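Skalamance, trois mois avec l'outil de réallocation média : mon avis

Publié le 2021-03-30

Je fais vite parce que j'ai un plan à rendre ce soir. Plusieurs d'entre vous m'ont demandé ce que valait Skalamance, le planificateur média dont tout le monde parle depuis que les annonceurs déplacent leurs budgets toutes les deux semaines. Je l'ai depuis décembre. Licence payée par l'agence, pas de version presse, pas de ristourne.

Le principe, pour ceux qui n'ont pas suivi. On charge son plan annuel (télé, affichage, audio, social, partenariats), on met des dates, des montants, des conditions de sortie. Quand un événement saute ou glisse, l'outil propose où remettre l'argent. Il ne passe pas les ordres. Il propose, on valide, il sort le bon de commande modifié et le mail pour la régie. Sur le papier, exactement ce qu'il nous fallait.

Installation. Client de bureau obligatoire pour l'import des gros plans, le navigateur ne fait que la consultation. Choix bizarre en 2021. Et gourmand : sur un poste un peu ancien, l'ouverture d'un plan annuel complet laisse le temps d'aller chercher un café. Prévoyez une machine correcte, avec de la mémoire, sinon vous allez le détester dès la première semaine.

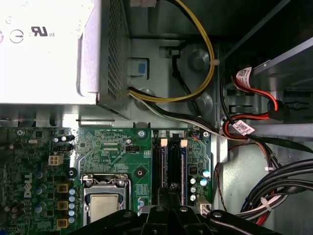 Alimentation d'un PC de bureau, boîtier ouvert.

L'import, donc. Notre plus gros plan fait 466 lignes, tableur bien crade, cellules fusionnées, commentaires partout. Skalamance a tout avalé sauf les lignes avec deux devises. Celles-là il les met dans un onglet « à revoir », c'est propre. Chez Pruletti, l'outil qu'on avait avant, une cellule fusionnée et tout partait de travers sans message d'erreur. Rien que pour ça je ne reviendrai pas en arrière.

La réallocation maintenant. Testée en vrai sur Drernow, client boissons, gros paquet de parrainage sportif au printemps, tournoi reporté deux fois. On déclare le report, on choisit ce qu'on veut protéger (couverture, répétition, ou le coût), et on a trois scénarios. Le premier est toujours trop prudent, il reverse tout en télé généraliste. Le deuxième est en général le bon. Le troisième tente des trucs : podcasts, écrans en gare, presse régionale. J'en ai gardé une partie chez Drernow et le client a aimé. Ce qu'il ne fait pas : tenir compte des relations. Il m'a proposé de couper une régie avec qui on négociait justement l'avoir. L'outil ne peut pas le savoir. Il y a bien un champ « contrainte libre » mais il n'est pas lu par le calcul, c'est juste un post-it.

Gros point fort, les clauses. On saisit une fois le délai d'annulation de chaque contrat et il affiche une alerte avant la date limite. Réglable. Chez nous c'est ce qui a le plus servi. On a récupéré un espace qu'on aurait perdu bêtement, la personne qui suivait le dossier étant en congé et moi la tête ailleur.

Gros point faible, les audiences. La base fournie est mise à jour une fois par trimestre. Avec ce qui s'est passé côté consommation média depuis un an, c'est vieux avant d'arriver. On peut brancher ses propres données, à condition de les mettre au format maison, qui est documenté en anglais, à moitié, dans un PDF. J'ai perdu une journée dessus.

Le support ? Correct. Réponse dans la journée, par mail seulement. Polis, pas toujours précis. J'ai demandé pourquoi les remises de volume n'étaient pas reportées sur un achat décalé, on m'a renvoyé vers la page d'aide que je citais dans mon message. Corrigé depuis dans la mise à jour de mars, sans que personne me prévienne.

Le prix, on y vient. 218 € par mois et par poste en engagement annuel. Pruletti était à 200 €. L'écart n'est pas le sujet. Le sujet c'est le module d'export vers la compta, facturé à part, 2 000 € la première année, et sans lui vous ressaisissez tout. Ça devrait être dedans. Demandez-le dans la négo, avant de signer, après c'est trop tard.

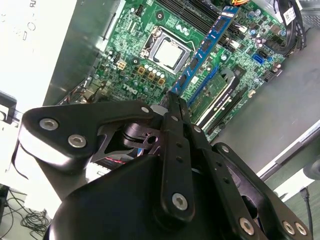
Pas d'accord sur les scénarios, m'écrit Zuzana Procházka, qui a lu mon brouillon : pour elle le premier n'est trop prudent que si on laisse le seuil de risque par défaut, et personne ne devrait le laisser. Elle le monte d'un cran avant de lancer quoi que ce soit, et elle sort du premier coup un plan présentable. Elle trouve aussi que je suis dur sur les audiences, vu que les concurrents ne font pas mieux. Bon. J'ai essayé son réglage ce matin sur un plan moyen, et oui, le premier scénario devient utilisable. Je maintiens pour les audiences.

Autre chose qu'on me demande souvent, le travail à plusieurs. Ça passe, sans plus. Deux personnes peuvent ouvrir le même plan, la seconde est en lecture seule jusqu'à ce que la première ferme. Si la première part déjeuner sans fermer, vous attendez ou vous l'appelez. Il existe un bouton pour reprendre la main mais il est réservé à l'administrateur du compte. Chez nous l'administrateur c'est la direction financière, alors bonne chance. 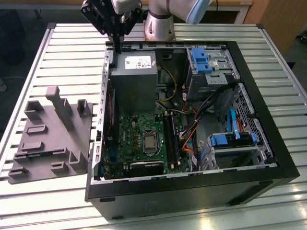
Les droits sont d'ailleurs mal pensés en général. Trois niveaux, pas moyen d'en créer un autre. Je voulais donner à un client la vue de son plan sans les marges, impossible, il faut exporter en PDF et masquer la colonne à la main. Kļaviņa, que j'ai eu en démo pendant deux semaines, gère ça très bien, avec un lien client propre et daté. Par contre côté réallocation Kļaviņa est loin derrière, un seul scénario, aucune gestion des clauses. Faut choisir.

Pour qui ? Agence moyenne, plusieurs clients exposés au sport ou aux événements live, quelqu'un en interne qui aime un peu les données : allez-y. Annonceur seul avec deux vagues par an : non, un tableur bien tenu et des rappels dans l'agenda feront le travail. Grosse agence, vous avez sûrement déjà quelque chose de sur mesure.

On renouvelle chez nous, avec l'export compta dans le forfait cette fois. Le commercial a dit oui par téléphone, j'attends l'écrit.

À lire aussi
- Parrainage sportif : relire ses clauses de report avant l'été
- Kļaviņa, premières impressions après deux semaines de démo
- Pruletti : comment récupérer ses anciens plans proprement
- Audio et podcasts, que demander à une régie en 2021
- Modèle de mail pour réclamer un avoir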